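Kitchen & Table > Serving and Draining > Galleries

Search this section Go

Tray and rack: table clearing layout

Reading time: 2 min

This gallery covers the table layout used for the tray and rack pages in this section. The working surface is a wooden tabletop against a pale wall. Four stations are set out from left to right: a clear plastic container for wrappers and paper, a black tray for food scraps, a brown serving tray, and a gray plastic dish rack.

The serving tray is the Plostero, item 2651. It has rounded corners and a raised lip, which keeps small items from sliding off when the tray is lifted at one end. The lip also holds back loose grains, so the tray should be tipped out before it is wiped. The rack is the Ramstead 204. Its pegs stand in diagonal rows over an open base, and plates go in on edge between them. Cups fit best on their sides or upside down over the pegs. The maker lists a load of up to 15 pieces, mixed sizes.

Dry food and paper are kept apart in this layout. Uncooked rice and vegetable pieces go on the black tray. Foil, tissue and ties go in the clear container – it has no lid, so light wrappers should be pressed down. Chopsticks are the one item without a fixed slot. In a rack with wide openings they can drop through the base, and placing them along an inner side wall is the usual answer.

For a table of this type, allow 80 cm of clear width for the tray and rack together. The rack needs a free side for loading. If space is short, move the black tray behind the serving tray and leave the rack where it is.

Cup and plate sizes are listed on the Ila tableware page. The Soriano rack has a closer peg spacing and is covered separately.
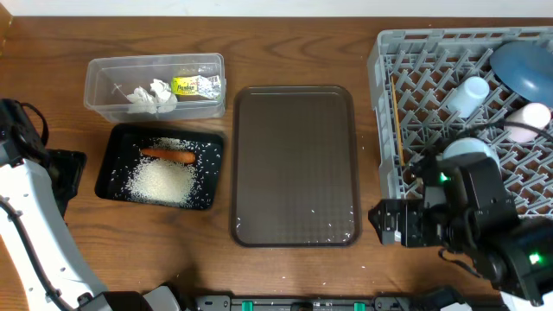

Serving tray clear except for a few grains of rice. Blue plate upright in the rack, two cups on their sides, a thin wooden stick along the inner left edge. 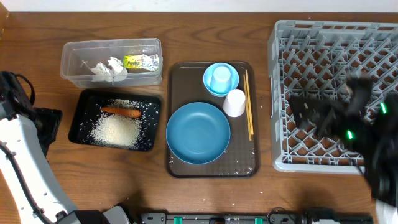

Serving tray in use: large blue plate, light blue saucer or shallow bowl with a cup upside down on it, white cup, chopsticks along the right side. Rice and a carrot on the black tray.
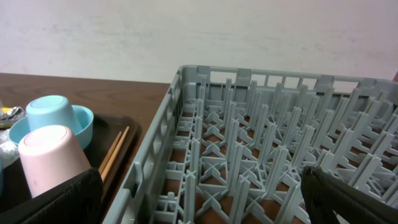

Rack from close up. X-shaped braces join the pegs at the base, and the table shows through between them. Light blue and pale pink cups upside down on the tray alongside.

R. Ostrander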